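Notes for week 7, Learning from Human Video. Read these before the lab. The slides leave out most of the part on labeling.

## 1. What we are trying to get out of the video

The method in this unit trains a robot policy in two stages. In the first stage, the model sees only people doing ordinary jobs with their own hands, recorded from head height. In the second stage, it sees a smaller set of robot demonstrations of the same jobs. The claim is that the first stage cuts down how much of the second you need.

Last week we looked at pick and place. This week is wiping. Wiping is harder to learn from video for two reasons.

First, the goal isn't a position. In pick and place, you can compare where the object ended up with where it was supposed to be. After a wipe, the mouse is on the desk and the cloth is on the desk, and a camera can't easily tell whether any cleaning was done.

Second, the tool is soft. A cloth has no fixed shape, so a pose estimator built for rigid objects has nothing to lock onto. It also covers the thing being cleaned.

The running example is the desk set from the Kellero recordings, which uses a small number of objects on office desks. We use the computer mouse clips because a mouse has a curved body, moves when pushed, and stays attached to its cable.

## 2. Contact phases

We split each clip into phases by what each hand is doing. There are four labels:

- **reach**: the hand is moving toward an object and isn't touching it
- **hold**: the hand is in contact and keeps the object from moving
- **work**: the hand is moving the tool against the object
- **release**: the hand is opening or moving away

Each hand gets its own label at each time step. A clip where the left hand holds and the right hand works is written `hold/work`, left hand first. Please keep to that order in your lab files. The grading script reads it literally.

Wiping clips spend a lot of time in `hold/work`, but they also have stretches where both hands are on the object and it isn't obvious which one is doing what. With the cloth over most of the mouse and a hand on each side, a single still won't settle it. 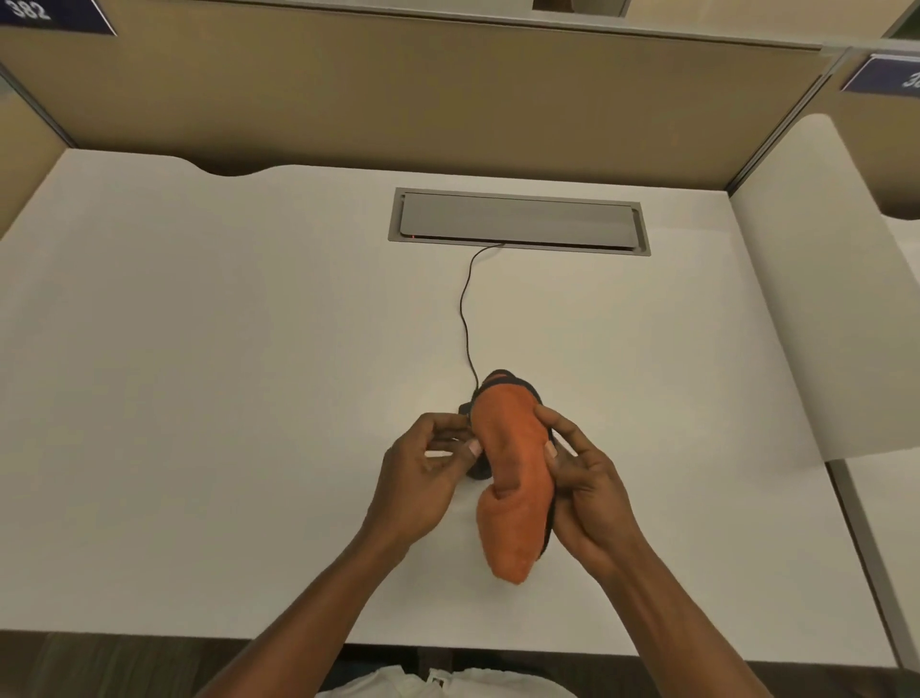
Štefánia Kováčik objected to this in the Thursday section: if the label can't be read from one still, then we shouldn't be scoring the model on single stills at all, and the accuracy table in the reading mixes up two different kinds of error. She would drop every time step where two annotators disagree and report the rest.

I think the first half of that is right. The table does mix them up. The second half throws away too much. The time steps where annotators disagree are bunched around phase changes, and phase changes are what the policy most needs to learn. If you drop them, you get a cleaner number for an easier problem.

What the Irkthorpe group did instead was give the labeler a short window around each time step and let it mark a step as `both` when neither hand was clearly the holder. We will follow that. In your lab files, `both` replaces the whole pair, so you write `both` and not `both/both`.

## 3. Representing the cloth

There are three options in the reading.

**Mesh.** Fit a deformable surface to the cloth. This gives the most detail and fails the most often, mainly when the cloth is folded over itself.

**Mask.** Segment the cloth in each image and keep only its outline. Cheap and fairly stable. It says nothing about which part of the cloth is pressed against the object.

**Contact patch.** Ignore the cloth's shape. Estimate the area where the fingers, through the cloth, are pressing on the object, and store that as a region on the object's surface.

The method uses the contact patch. The reason is practical: the robot used in the second stage holds its cloth differently from a person, so the cloth's shape doesn't transfer, while the place on the mouse that gets rubbed does.

The patch is predicted from three inputs: the hand joints, the object pose, and the cloth mask. The object pose comes from whatever part of the object is still showing. For a dark mouse on a white desk, this works well until the cloth covers more than half of the body. After that, the estimator falls back on the last good pose and assumes the holding hand hasn't moved.

That assumption is worth writing down somewhere, because one of the lab questions depends on it. It is fine when the label is `hold/work`. It is poor when the label is `both`.

The easier case is when one hand steadies the mouse against the desk and the other moves the cloth. The top of the mouse is partly in view, the left hand gives a second estimate of where the body is, and the cable leaving the top gives a rough heading. Note that the cable isn't used by the published version. Two people asked about it, and you are free to try it for the project.
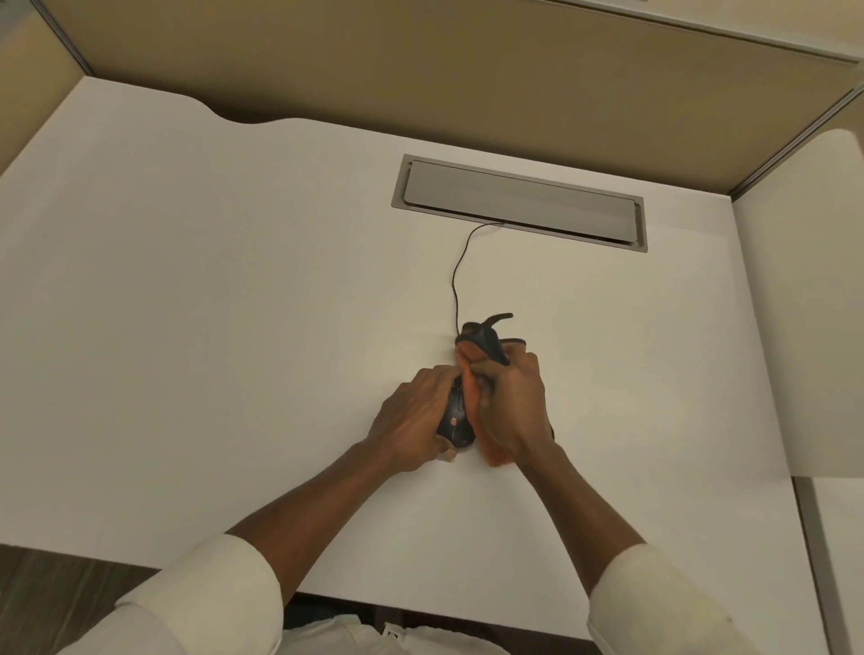
## 4. Results

The main comparison trains the same policy with and without the first stage, using the same robot demonstrations in the second.

| Setup | Human clips | Robot demos |
|---|---|---|
| Robot only | none | 156 |
| Two-stage, mask | 230 | 156 |
| Two-stage, contact patch | 230 | 156 |

Success was measured by coating part of the mouse with a washable marker and checking how much was left at the end. This gets around the problem from section 1, but only on the robot side. There is no such measure for the human clips, so we don't know which of them show a good wipe.

Ranked by marker removed, contact patch came first, then mask, then robot only. The gap between the last two was small, and on the sides of the mouse it went away. Most of the gain from contact patch was on the sides too. On the flat top all three did fine.

Points to be careful about:

- Everything was tested on one robot arm. The Pretorius arm used in our lab has a wider gripper and will probably do worse on the sides.
- The human clips and the robot demos used the same kind of desk. We don't know what happens on a dark or cluttered one.
- The robot-only baseline wasn't given extra training time to make up for the first stage. Ask yourself whether it should have been.

## 5. Lab

Work in pairs. The clips and the starter code are in the Cundier folder on the course drive.

1. Label 2 of the wiping clips using the four phases plus `both`. Do it separately from your partner and don't compare until you are both finished.
2. Find the time steps where you disagree. Plot them against the phase changes. Say whether they bunch up the way section 2 claims.
3. Run the pose estimator on the same clips. Mark where it falls back on the last good pose.
4. For each fallback, check your phase label. How many fall inside `both`?
5. Write one paragraph on whether the contact patch should be trusted during those steps.

Hand in the label files, the plot, and the paragraph. Don't hand in the video.

Due Sat 12 April. If your partner drops the course before then, label both passes yourself with at least a day between them and say so at the top of the file.

## Reading for next time

Chapter on force estimation, first half only. Skip the derivation in the appendix. We will do a shorter one in class that uses the same contact patch notation as these notes, with one change: the patch gets a pressure value at each point instead of a simple yes or no.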